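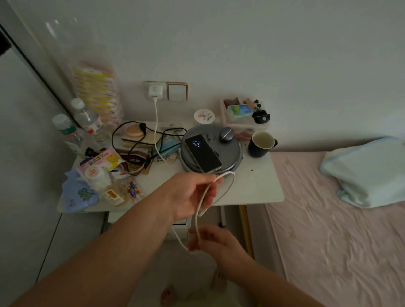 How do you get the tangles out of a long charging cable without damaging it? Start at the end that goes into the phone, open the loops with your fingers one at a time, and never pull both ends tight.

A long cable is convenient beside a bed or a small table, but it knots more easily than a short one. The steps below work for most phone and tablet cables and need no tools. Set aside 15 minutes if you plan to do the whole table.

Before you start

Unplug the phone and put it somewhere flat. Take the adapter out of the wall too if you can reach it. It is possible to untangle a white cable like this one with the adapter still in the socket, but any tug goes straight to the plug, so leave plenty of slack on that side.

Move drinks off the table. A mug next to a charging cable is easy to catch with a loop.

Untangling the cable

1. Find the free end. This is the end with the small connector. Hold it in one hand and don't let go of it until you know where the first crossing is.

2. Loosen everything. Spread the loops apart with both hands until the whole tangle is bigger and softer than when you started. Many tangles are only loops lying over each other and will fall open at this point.

3. Work backward from the free end. Hold a doubled section of cable in one hand and pinch the next loop down with the other. Pass the connector back through the loop it came from. Repeat at each crossing.

4. If you reach a hard knot, push the cable into it from both sides. Pushing opens the knot. Don't pick at it with a pen or scissors.

5. Let the twist out. Hold the cable near the adapter end and let the rest hang down for a minute. It will turn by itself. Run your fingers down it once and it should hang fairly straight.

Check the cable while it is open. Look closely at the two places where it meets the connectors. Replace it if the outer cover is split, if you can see metal, or if it gets hot in use.

Coiling it for the table

Make loops as wide as your hand. Tight wraps around the adapter bend the cable sharply at the neck, and that is where most of them fail. Turn every second loop under — the over-under method — so the twists cancel out. Fasten the coil with a hook-and-loop strap. I use the Brindari ones, which come 2 to a pack, but a strip of soft fabric works too.

Leave out only the length you need to reach the tabletop and keep the rest coiled.

Black cables in a pile

Do these after the charging cable. Lift the whole pile off any boxes or notebooks first and put it on the floor or the bed. Pull out the shortest cable before the long ones. Once they are apart, coil each one separately and label it with masking tape near the plug. A clear plastic box with a lid is a good place for the ones you don't use daily. The Lowther shallow box fits under most nightstands.

Anything you can't match to a device goes in a separate bag. Write February on the bag and get rid of what is still in it when that month comes.

Last updated September 14, 2024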